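Every spring somebody forwards me the same article about how to get up at five and fix my life. This year it was my coworker Huiling Hao, who had signed up for an eight-week program called Wodura and wanted company. I said I'd try it for 18 days. I am writing this in May 2022, on the far side of them, and I have some doubts.

The pitch is that the early hours are "unclaimed time." You go to bed earlier, you get up earlier, and there it is, a fresh block of morning. I kept asking where the block came from. I used to read for an hour or two at night, and now I was asleep. I had moved an hour. Moving an hour is fine if you like it better in the new spot, but the Wodura emails talk as though I'd been handed one.

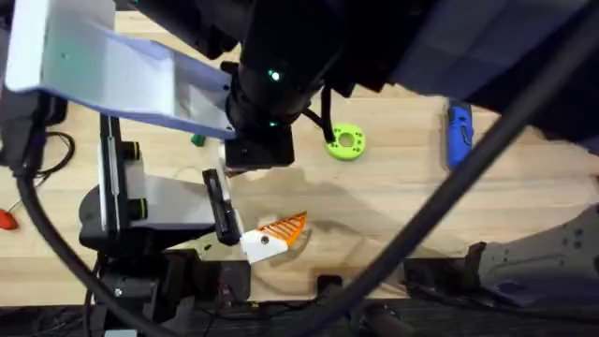

*Black arm over a honey-colored wooden tabletop.*

Then there's the science. The welcome packet says early risers get 40 percent more done before lunch. Well, sure. They've been up longer before lunch. I wrote to ask what happens after lunch and got back a link to the welcome packet.

My friend Dorottya Medve has worked a bakery shift for years and starts before four. I asked if she felt sharper than other people. She said she felt like a person who can't go to the movies. She naps at two in the afternoon with the blinds down and her phone in a drawer, and if there's a course selling that part, I haven't seen it.
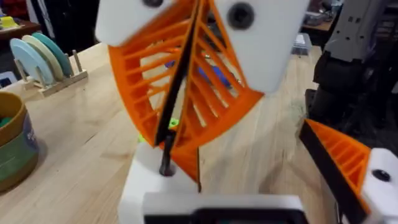
To be fair to the thing, a few of the mornings were nice. The street is quiet, the coffee tastes the same but you have longer to drink it, and I did answer a pile of mail I'd been avoiding. I also dozed off at dinner at Lihua Cai's place, during a story she was telling to me specifically.

Huiling is still going and says week four is when it clicks. Maybe so. Before that it was week two. I've set my alarm back to 6:45, and I'm halfway through a long novel again, at night, with the lamp on. If anyone has an actual study on the before-lunch business, send it over and I'll read it, probably after ten.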